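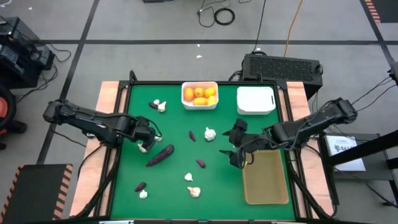
I've had the Plemmont two-arm teleop kit for nine weeks now, and I've used it enough to have opinions, so let's go. If you're shopping for something to collect demonstrations with and you've only read the Plandness product page, you need a second source.

Quick background on me: I run data collection for a small group that trains sorting policies, mostly on produce. My days are garlic, eggplant, oranges, reset, repeat. Before this kit we had a pair of hand-me-down arms with a homemade leader rig that Svenja Rüegg soldered together, and I loved it dearly, but it drifted so badly that we threw out whole afternoons.

**The good stuff**

The leader arms are lovely! Light, well balanced, and the lag is low enough that you stop thinking about it after a few minutes. Theresia Pfister had never driven anything like this, and she was recording usable episodes before lunch on her first day. Garlic is a great test, by the way. A bulb is lumpy and papery and likes to roll off a fingertip if you close at a bad angle, and I can feel my way around one with these (well, "feel," there's no force feedback, more on that in a second).

Recording is one pedal to start, one to stop, and a third to toss the take. That third pedal is worth a lot to me. With the old rig I had to write down bad takes on paper and delete them at night, and I'm sure some slipped into training.

We're at 1,724 kept episodes so far. Playback has matched the recorded joint positions every time I've spot-checked.

**The less good stuff**

No force feedback, as I said. You squeeze by eye. For garlic that's fine, for oranges it's mostly fine, and for anything soft I wouldn't bother.

The stock fingers are too slick. I put grippy tape on ours and it wears through every 100 episodes or so of eggplant. Plemmont sells rubber tips but they were out of stock all of May.

The cables along the arms are exposed. If you cross one arm over the other to reach a far corner, sooner or later you'll snag something. Ursina Berchtold now scatters our starting layouts so that each arm mostly stays on its own side, and that helps, but it also means our data is thin on crossovers. I can see it in the policy, too. It hesitates whenever the nearest bulb is on the "wrong" side.

And the export tool! It writes one giant file per session. I had to write my own splitter, and it took 18 tries before the camera timestamps lined up with the joint log. Support was friendly but slow.

**A tip if you buy one**

Change the layout between every single take, even when you're tired. I got lazy in the first week and left the bin in one spot, and the policy learned the spot. Move the tray too.

**Would I buy it again?**

Yes, with the tape and a spare set of fingers in the same order. Four stars out of five. I'd take it to five if they sleeved those cables.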